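I've been promised a robot that folds my laundry since I was old enough to hate folding it, so when the folks at Giltia said I could spend a Monday at their workshop in Gratenstead, I canceled everything and drove 80 miles. I even brought a bag of towels (you never know!).

The towels stayed in the car. What they're working on right now is tidying up, which sounds easy until you think about what a toddler's floor looks like at dinnertime. So the test is wooden blocks. Pick one up, put it where it belongs, go get the next. My niece has this down cold and she's three.

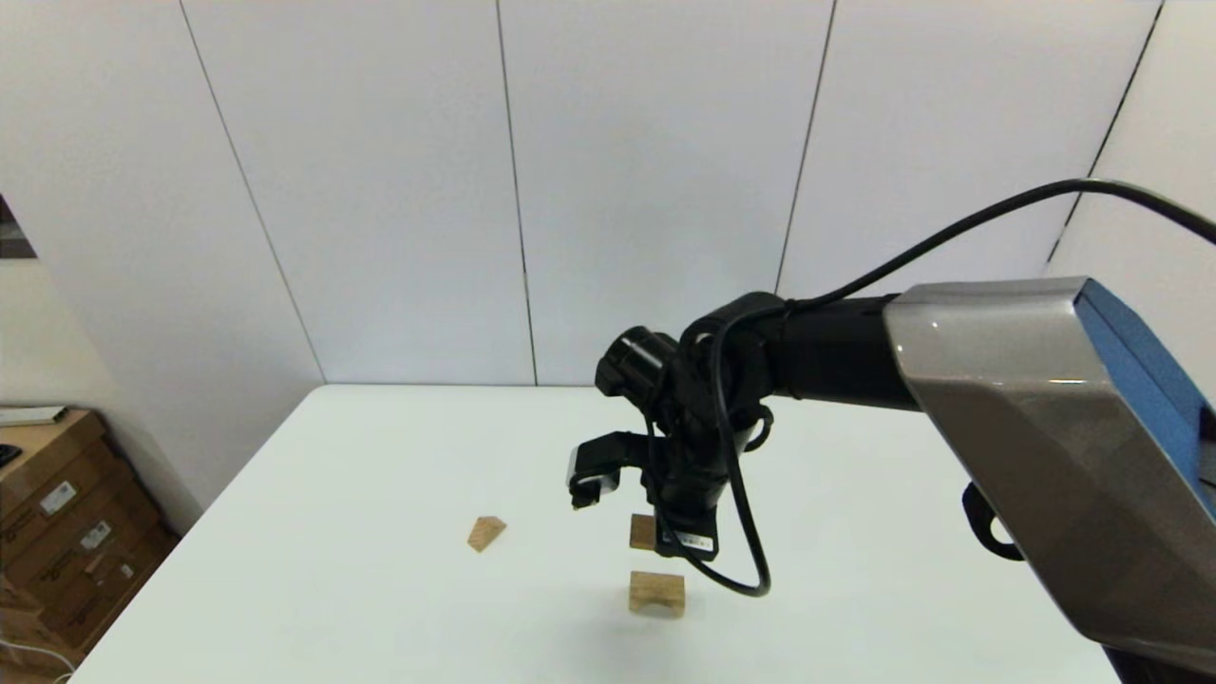 A cube is the friendly one, I was told - flat sides, grab it anywhere. Wedges are meaner, because a sloped face gives two stiff fingers so little to hold on to. And arches? Everybody in the room had an opinion about arches. The team is shooting for 500 pickups in a row without a person stepping in, and their best run so far is 38. I thought that was pretty great until I pictured number 39 being my good wine glasses.

Over at Nyamweya, a parts shop across town, they've had an arm sorting brackets since August and they love it. But brackets come in one shape, all day long. My kitchen drawer has never held two of the same thing in its life.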